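Cell notes: getting the spoon cell back on its feet

Regular readers will remember that the spoon cell at Drellard has been limping since the winter. It would run a morning beautifully, then start landing its fingertips a little further left with every pick, and by lunch somebody would be nudging things back by hand. Well, it has had a proper going-over at last, and we're so pleased with it that it gets the long item this time (the parking notice has moved to the back page, sorry).

For newcomers: the cell picks up eating and kitchen aids with thick handles, turns them, and sets them down again, over and over, so that the Pisitard project can learn which grips hold a soft handle without squashing it out of shape. Rigid things are easy. A padded handle gives under the fingers, so a gripper that is half a millimetre out on one side pushes the whole spoon round before it has closed. That makes this cell much fussier about its setup than the Skatano one next door, which mostly moves boxes and forgives nearly anything.

So, what was wrong with it? Three things, all small, and all hiding behind one another.

The first was the fingers. The left one had a screw at the base that had backed out by less than a turn. You could not see it. You could feel it, if you closed the gripper and wiggled the tip, and once we had felt it we couldn't stop wiggling it. Both fingers came off, the threads were cleaned, new screws went in with a dab of medium thread lock, and the whole lot was tightened in stages, swapping sides each time. Please do it in stages! If you tighten one side fully first, the finger sets itself at a slight angle and you are back where you started.

The second was the walls. The clear panels round the working area are held by little clear brackets, and one had been refitted at some point without its spacer, so the panel leaned in at the top. The arm's safe zone had been taught from that panel. Every time the zone was re-taught, it was faithfully copying the lean. We put the spacer back, squared the panels against one another with a plain carpenter's square, and taught the zone again from scratch.

The third was the closing position, and this was the fun one. The cell checks itself by shutting the gripper fully and calling that zero. With a loose finger, "fully shut" was a slightly different place each time. After 400 cycles the difference was nothing much. After 4000 it was enough to miss a handle.

We now do the zero check with the gripper held up high and the spoon already on the board, well out of the way. It used to be done with the board bare, and then somebody had to reach in to put the spoon down, lean on a panel, and undo the morning's good work.

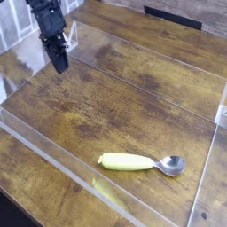
The spoon cell at the zero check: fingers together, spoon with the padded yellow handle on the board.

Once the fingers are together, look at them from the front and then from the side. They should read as one block with no step between them. If there is a step, stop there and go back to the screws. It is very tempting to correct it in the software (we have all done it) but you will only be teaching the arm to live with a fault, and it will be worse by July.

Then comes the slow approach. Bring the arm down over the handle at the lowest speed, stop it short, and check the gap on both sides with the feeler gauges in the blue tin. Close, lift, hold, lower, open. Watch the bowl end while it closes. If the bowl swings, the fingers are not meeting the handle together. If it stays put, run it again at working speed and then let it go for 50 cycles while you write up the sheet. Do stay in the room for those.

A word about cleaning, since we have had two scratched panels this year. Warm water, a drop of washing-up liquid, a soft cloth, and nothing else. No window spray, no paper towels, no solvent of any kind. Wipe the inside faces first. The board itself only wants a dry brush, and it is worth going along the seams between the planks because crumbs of foam from the handles collect there and end up on the fingertips. Fingertips get a wipe before every zero check.

And the results? On the first full run after the work, the cell did 174 picks before anyone needed to touch it, and the one that stopped it was a handle cover that had worked loose, so we are counting that as a win for the arm. Before the repair we were lucky to get through a tea break. The grip sheets from that run are the cleanest the Pisitard people have had out of this cell, and there was a certain amount of cheering down the corridor.

Still to do: the cable on the wrist has a shiny patch where it rubs, and it wants a new clip before it wants a new cable. A replacement set of fingers is on order from Hofstetter and will live in the drawer under the controller, in the bag, with its screws. If you borrow the screws, put them back. We would also like to try the wider handles, the ones that currently go through the cell sideways, but that needs a different opening width and another afternoon of zeroing, so it will have to queue.

The new setup sheet is pinned inside the cabinet door and is dated 5/26/20. Anything older can go in the recycling, including the laminated one, which has the finger screws in the wrong order. If you'd like to learn the zero check, put your name on the list by the kettle. It takes an hour the first time, it's very satisfying, and there is usually cake.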